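Velura engraved wood coasters, square, review

Posted August 2, 2020 by Deepika Iyer

I did not think I needed coasters. I still mostly don't, but the office table got a ring on it in November and I was told to do something about it, so I bought a pair of the Velura square ones. 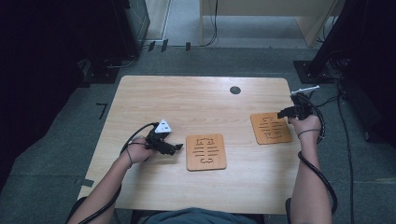 My first complaint is the listing. It calls the engraving "heirloom detail," and I have no idea whose heirlooms they mean. The pattern is rows of dark slots with curly bracket shapes at the top and bottom. It's fine. From across the room it looks a bit like a vent cover. Hema Nair, who sits opposite me, likes it a lot more than I do, so take that for what it's worth.

The color is a warm tan, and on a pale beige table they stand out enough that people do use them. I'll give them that. My old clear ones were invisible and got ignored. The corners are rounded, and so are the table's, so they look like they belong there.

Now the bad part. Grooves catch crumbs. Anything that leaves a dark slot in a coaster is going to fill up with biscuit dust and dried coffee, and you can't wipe it out with a cloth. I use an old toothbrush and it takes longer than a coaster deserves. A cold glass is worse — the water sits in the cuts, and if you pick the coaster up at an angle it ends up on your sleeve.

They also slide. There's no cork or rubber under mine, and on a smooth tabletop they drift and end up crooked within the hour. I stuck felt dots on the bottom, which helped some. I shouldn't have to.

The seller says the finish is good for 300 washes. I have no plans to check. The Sastry coasters I had before made a similar promise and warped in the first summer, so I hand wipe these and leave it there. No warping so far.

Would I buy them again? At the sale price, maybe. At full price, no — a plain flat coaster does the same job and cleans up in two seconds. If you only drink hot tea from a mug with a dry bottom, add a star.

Three stars out of five.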